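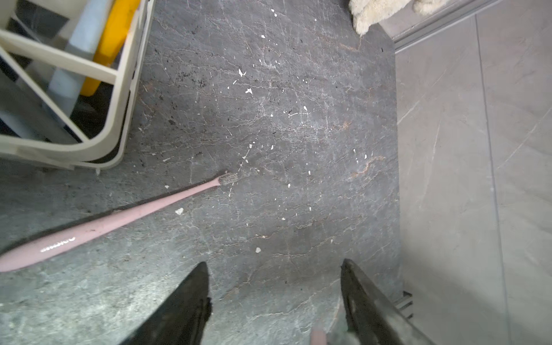 Oisín Corrigan objected, on reading the first draft, that a late hardship grant and a refused one look the same in the ledger until the term has closed, and that the two should be coded apart. The coding was revised in March. Awards paid after the rent date are now held in a separate class, and refusals are dropped from the main model.

The sample covers 1702 applications to the hardship funds at Starberg, Ollard and Carroll. Of these, 382 were paid after the first rent date of the term. Fleltum supplied totals only and is left out of the estimates.

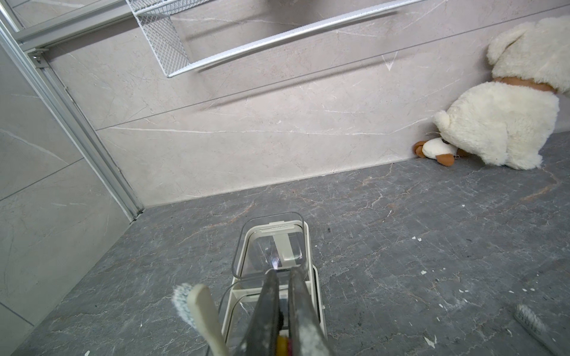
Reading time: 4 minutes

4.2 Delay and re-enrolment

Delay is measured in days from a complete application to payment. Applications returned for missing bank statements restart the clock, which shortens the recorded delay at Ollard, where returns were common. We therefore report the model with and without Ollard. The sign of the delay term is the same in both, but the estimate is less precise in the smaller sample.

Awards delayed by more than 45 days were entered as a single band. Kordestani's earlier coding used two bands here; the upper one held too few cases to be kept. Part-time students are treated separately in 4.3, as their fees fall due by module. 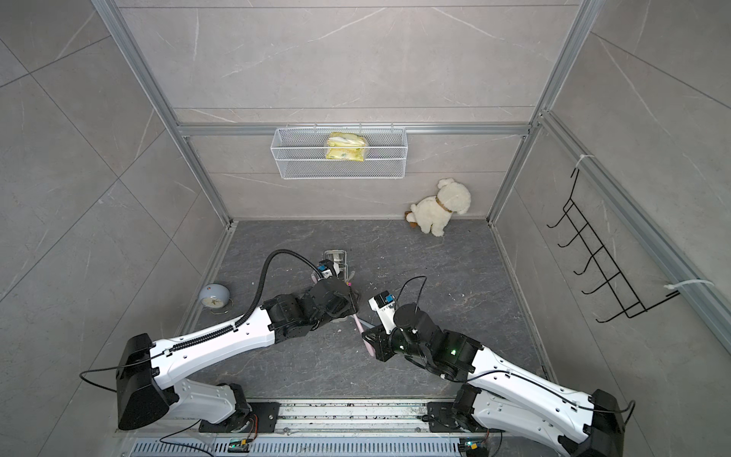 Figure 4. Booth with light grey tiled walls and a white wire mesh basket on the rail, from above.

Contact: Niloufar Kordestani, corresponding author | Back to top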